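30/10/2023

I switched my hot sauce over to new bottles this month, and I want to write down how it went while I still remember the order of things. A few people who sell at the Fultden market asked me about it, and it's easier to point them to a post.

For the first three seasons I used a plain clear bottle with a black cap and a paper label. It was cheap and it looked fine on the table. The trouble was the label. Paper soaks up oil, and by the second week in someone's fridge the bottom corner had usually gone dark and started to lift. I also had two bottles come back with broken cap rings, and a shop in Nusberg told me they wouldn't stock anything without a visible seal.

So in the spring I asked two suppliers for samples. Trollberg sent a squat amber bottle with a wide neck. Akinola sent a taller one, also amber, with a narrower neck and a dripper insert. I filled a few of each and kept them in the kitchen for a couple of months. The wide neck was much easier to fill, and I could get a brush into it. It also poured far too fast. My sauce is thin, and one shake put a puddle on the plate. The Akinola bottle is slower to fill but it pours the way a hot sauce should, so that's the one I picked.

The minimum order was 2,000 bottles. That is more than I sell in a year, and I thought about it for a while before paying. The total came to $3,458 with caps, inserts, shrink bands and freight. I could have gone through a reseller in smaller lots, but the price per bottle nearly doubled and they couldn't promise the same cap every time.

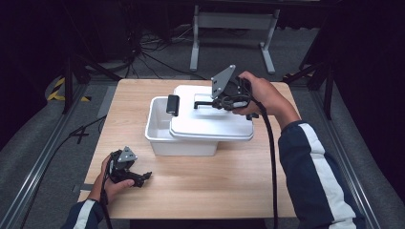 The label took longer than the bottle. I wanted a film label this time, something that could be wiped down. The first proof came back with the red too close to brown, and against amber glass you could barely read the name. I went to a cream background with dark red type and made the heat level bigger. I also moved the ingredients to the side panel, so the back has room for the batch number. I still write the batch number by hand with a paint marker. A stamp smeared on the film every time I tried it.

The shrink bands need heat, obviously. I started with a hair dryer and it wasn't hot enough. A cheap heat gun on the low setting does a bottle in 8 seconds if you keep turning it. Hold it in one place and the band wrinkles on that side. I ruined most of a sheet of them learning that. The bands have a perforated strip, and it's worth checking that it lines up away from the front label before you shrink anything.

Shipping is the part I haven't finished. The new bottle is taller than the old one, so my old dividers don't fit, and the carton I liked is now a little short. For now I'm wrapping each bottle in a paper sleeve and packing them 20 to a box for the shops. Mail orders go out in the smaller box with more paper. I've had one breakage so far, and the box had clearly been dropped on a corner.

The price went up by fifty cents. I put a note on the table at the market and sent the same note to the shops. One of them asked if I had any of the old bottles left, and I do, so they're getting those until they run out. Everyone else will see the new ones starting with the next batch, which is the smoked one.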